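Détacher, raviver, ranger : mes petites habitudes pour le linge blanc

Je vous avais promis un billet sur le blanc qui grisaille, et le voilà enfin ! Chez moi, tout commence par un trempage dans une bassine d'eau bien chaude avec cinq cuillères de percarbonate. Je laisse agir toute la nuit - oui, toute la nuit, soyez patients - et je lance la machine le lendemain matin. Pour les torchons, je frotte d'abord les taches de gras au savon noir, sans mouiller le tissu.
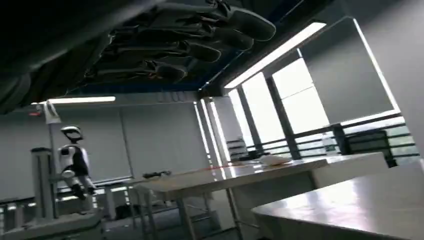 Pour trier le blanc, tout se joue sur la lumière. Pendant des années j'ai fait ça le soir, sous une vieille ampoule jaune, et je ratais une auréole sur deux (mes pauvres taies d'oreiller !). Un long panneau lumineux bien blanc au plafond, comme sur la photo, change tout : le moindre voile gris saute aux yeux. Si vous n'avez pas ça, mettez-vous près d'une fenêtre vers midi.

Côté séchage, je secoue chaque pièce avant de l'étendre et j'évite les pinces sur les épaules. En septembre, je profite encore du soleil, qui blanchit gratuitement. Les draps brodés, je les repasse à l'envers sur une serviette éponge, encore un peu humides.

Une lectrice, Nidia Inga, me demande si le vinaigre peut aller avec la javel. Surtout pas, Nidia ! Le mélange dégage du chlore. Le vinaigre, je le garde pour détartrer la bouilloire.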